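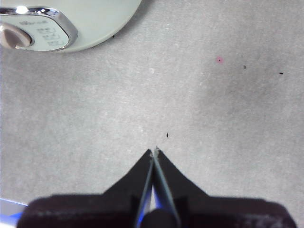
Leave the Worktop Alone

April 17, 2019

There is a kind of kitchen appliance that has been softened for our benefit. It comes in a pale mint-grey, it has no corners, and it sits at the end of the counter like a well-behaved pudding. I have nothing against the colour. My quarrel is with the idea that once you own one, you need a family of them.

The Gokstead catalogue landed on our mat last September and I read it in the bath, as one does. It offered 83 things to stand on a worktop. Among them was the Wolarell, a device for keeping butter at the correct softness, a job our butter had been doing by itself in a dish. Purnau will sell you a matching stand for it, so that the butter has a view.

I would like to speak up for the bare stretch of speckled grey. A worktop is for work. You roll things out on it, you put the shopping down, you lean on it while someone tells you about their boiler. None of this is possible once the surface has become a showroom with a kettle at either end.

My own rule is three appliances, and I am strict about it in the way of people who used to have nine. The toaster stays, the kettle stays, and the third place is open to challenge. At present it is held by a slow cooker, which knows it is on probation.

Friends object that cupboards are where appliances go to die. Quite so. Our waffle iron went into one and I have not grieved. If a machine is too heavy to lift down twice a month, you didn't want waffles very much.

Moncrieff, who fitted our kitchen, wanted to add an "appliance garage", a small cabinet with a roller door – parking, in other words, for blenders. I asked what it cost and then asked about something else. We kept the worktop. It has a few specks on it now, and room for a loaf.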